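Workshop notebook, July, started 7:40 a.m.

Hadness gown, second toile

The bodice finally sits! I put the second toile on the form first thing, and the drag line under the left bust that drove us all crazy last week is gone. What fixed it was taking the side panel back to the grain line of the first draft and moving the dart into the seam. I've marked the new panel in green pencil on the pattern card. The one in red is dead, please don't cut from it.

For anyone coming in cold: this is the premiere dress for Nerea Rivas, for Hadness, and it has to be able to walk up the steps at Prukosside, sit through the whole movie and then go to the party. So, a long column, bias skirt, a small train that hooks up at the back, and the beaded collar that she fell in love with in the sketch. The studio's stylist wanted a separate party dress and we may still end up making one, but I would love to get this one to do the full night.

Fabric. The Visside satin came in and it's gorgeous, much heavier than the swatch led me to expect, with a lovely slow swing when you let the bias hang. I tried the skirt panel over the form with no lining at all and just stood there grinning at it. Color in daylight is a gray green, under the warm lamps it goes almost to pewter. I shot it with flash from the front and from low down, the way the people at the barrier will, and it holds up: no shine patches, nothing see-through at the hip. The lighter Engström crepe did badly in the same test (every seam allowance showed), so it's out for the skirt. Could still be nice as a lining for the train.

Hang time: 2 nights on the form before I level the hem. I know we're short on days, but the last bias skirt we rushed dropped at the sides and we were pinning it in the car.

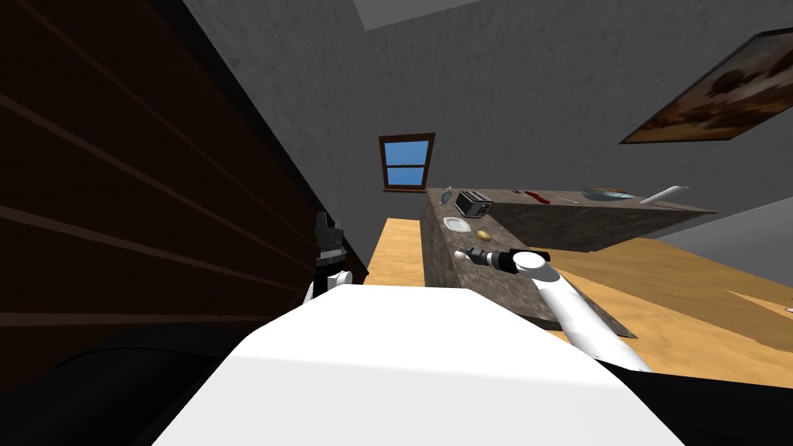 Nerea wants the collar lower at the back, low enough that she can turn her head for the photographers on both sides without the whole thing swinging round with her. She also asked if the hook for the train could be somewhere she can reach by herself, and she would happily trade a bit of length for that.

Both fair, and the second one is a great idea. I moved the loop from the center back to the left hip seam, tried it on myself with a tape measure for a train, and could do it one-handed on the first go. Shortening the train takes some weight off the back waist too, so the zipper should be happier.

Collar. Total bead count on the current chart is 2000. I did a test strip of 200 before lunch, with the doubled thread, and it lies flat if I skip every second anchor stitch on the inside curve. If I don't skip, it cups. Thread tension matters more than I thought; the first rows are visibly tighter than the last ones and I'll unpick them. Lowering the back edge means redrawing the chart from the shoulder point, but the front can stay as it is, so whoever wants to start beading can start at the front tonight. I'm very tempted to do it myself.

Still undecided: matte or polished beads for the outer edge. Polished looks wonderful in the hand and a little busy on camera. Matte looks like nothing in the hand and then comes alive under the lamps. Leaning matte. 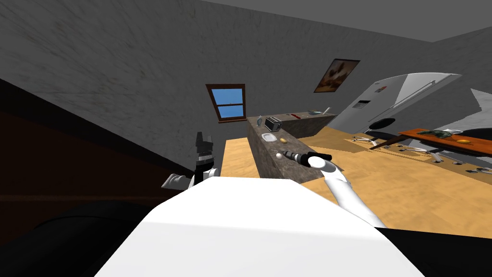 Right arm reaching to the kitchen island, black gripper over the near edge.

4:15 p.m. Sit test. I had the toile on with the boning basted in, on the hard chair and then on the soft one. Hard chair fine. On the soft chair the center front bone rides up and pokes, so it comes down to just under the bust and gets a wider casing. Also did the stairs, up and down, 3 times, in the heel height she'll be wearing. The slit is long enough going up. Coming down I stepped on the hem once, but that was before leveling, so I'm not touching it yet.

Shoes: still waiting to hear which pair. If she swaps to the lower ones the hem changes, and I'd really like to know before the satin is cut and not after.

To do:
Redraw collar chart, back edge only
Move center front bone, wider casing
Cut lining in crepe for the train, see how it moves against the satin
Order more of the matte beads, same lot number if they have it
Ask the studio about the shoes again
Green pencil panel onto proper card

Left the skirt panel hanging by the window with clips along the hem. Please don't fold it!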